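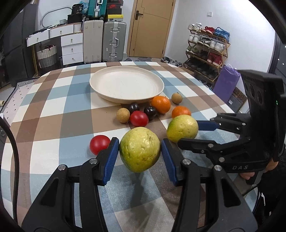
Ticket: Table wobbles and cloth slides, fruit rolls off
Status: Resolved
Product: Avram round dining table, Drerketti checked tablecloth
Opened by: Brândușa Roman
Handled by: Stameo Home support

Original message

I have the large round Avram table and I bought the checked cloth for it in February. Small round fruit won't stay put. I set out guavas, mandarins, longans, grapes and cherry tomatoes for sorting onto a plate, and the grapes and tomatoes drift toward the window side. On Saturday 4 of them ended up on the floor. The guavas stay where I leave them, I suppose because they are heavy and lumpy. The cloth also creeps when anyone leans on the table. I don't know if I have one problem or two.

Reply, support

Thank you for writing. Please check these and send back what you find.

1. Take everything off, including the cloth. Press down on the edge of the table at several points, going all the way around. Note where it rocks.
2. Put one grape in the middle of the bare top. Note which way it goes.
3. Check whether any foot is standing on a rug or on a floor joint.
4. Tell us what is under the cloth, if anything.

Reply, customer

1. It rocks on the window side only. Not much, but I can feel it.
2. The grape rolled to the window side and took its time. Tried it again with a longan, same direction.
3. All the feet are on bare floor. There is a patterned rug in the room but the table isn't on it.
4. Nothing under the cloth. It lies straight on the top.

Reply, support

That sounds like two separate things. The rocking is probably a foot that has unscrewed itself. The feet on this table turn by hand, clockwise to shorten and counterclockwise to lengthen. Lift the window side a little with a second person, turn the low foot out one full turn, set it down, and try the grape again. Please don't use folded cardboard.

For the cloth, use a non-slip underlay. The Ziresa one can be cut with scissors. Cut it 4 inches smaller than the top all around so it doesn't show.

Reply, customer

Foot was loose. One turn was too little, two was too much, one and a half is right. Grape stays in the middle now.

Underlay cut and laid. I washed the cloth first and it still has fold lines from the package. A cherry tomato will stop against a fold or roll along it, depending on where I put it down. Can I iron it?
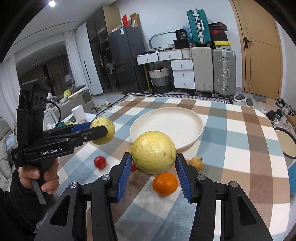

I'd also like to know about the plate. I use a big off-white one with a low rim, and I keep it toward the back so there is room to sort in front. If I fill it with the big yellow fruit first, the small ones get pushed over the rim.

Reply, support

Yes, iron it on medium, on the wrong side, while it is slightly damp. Lay it out on the table again as soon as it has cooled.

For the plate, put the mandarins around the outside first, then the large fruit in the center, and drop the grapes and tomatoes into the gaps. If you have a lot of grapes, a separate bowl is easier.

Reply, customer

Ironed. Left the fruit out for about 7 hours and nothing moved. Mandarins around the outside works. The grapes have their own bowl now.

You can close this.

Closing note, support

Cause 1: adjustable foot unscrewed, window side. Corrected by customer.
Cause 2: cloth laid directly on the top, fold lines not pressed out. Underlay added, cloth ironed.
No parts sent. Ticket reopens automatically if the customer replies within 14 days.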